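Food and Cooking > Textbooks > Small Appliances in the Home Kitchen

Chapter 4
Cooking in a Small Oven

If you have worked through the first three chapters, you already know your way round a hob and a full-sized oven. Now for my favourite part of the book! The toaster oven is a humble thing, but it will teach you more about heat in an afternoon than a big oven does in a month, simply because everything in it happens so close to the food.

Start with the numbers. The big oven in our training kitchen at Grulstead takes 15 minutes to come up to temperature. A toaster oven is ready far sooner, and for a supper for one or two that changes how you plan the whole meal. You can be chopping the salad while the main dish is nearly done. 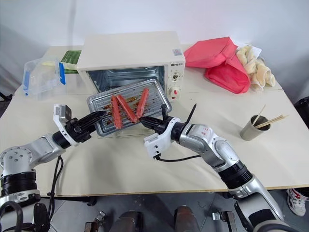

Radiant heat is the idea to hold on to in this chapter. It travels in straight lines from the glowing rods to whatever is facing them, so the side of the food nearest a rod browns first and the side in shadow stays pale. Sausages are a lovely way of studying this, as their skins colour so readily. The three on the skewers are a glossy red, with darker, scorched patches along their edges, and a ribbed tray like the one under them lifts food a little out of its own fat. Look for the same sort of patches on anything you cook this week, and ask yourself which way the food was facing. It becomes quite addictive.

Trays deserve a word of their own. Always pull the tray well forward when you want to check or turn the food, hold it on both sides, and have a clear, heatproof spot ready before you open the door. Brown spots baked on to the metal are normal in a tray that gets used. Soak it in hot water and washing-up liquid for 60 minutes, and most of them will lift with a soft brush.

My old teacher, Kwaku Ofori, made every new class cook the same sausage in the middle of the rack, then at the back, then by the door, and write down what changed. We groaned, and then we argued happily over the results until it was time to go home. You will do a version of his test in Activity 4.1, so keep a notebook handy.

4.1 Getting to know your oven

You will need three slices of white bread from the same loaf, a timer and a pencil. Lay the slices side by side on the rack, close the door and set the dial to a medium heat. Watch through the glass, and note which corner colours first.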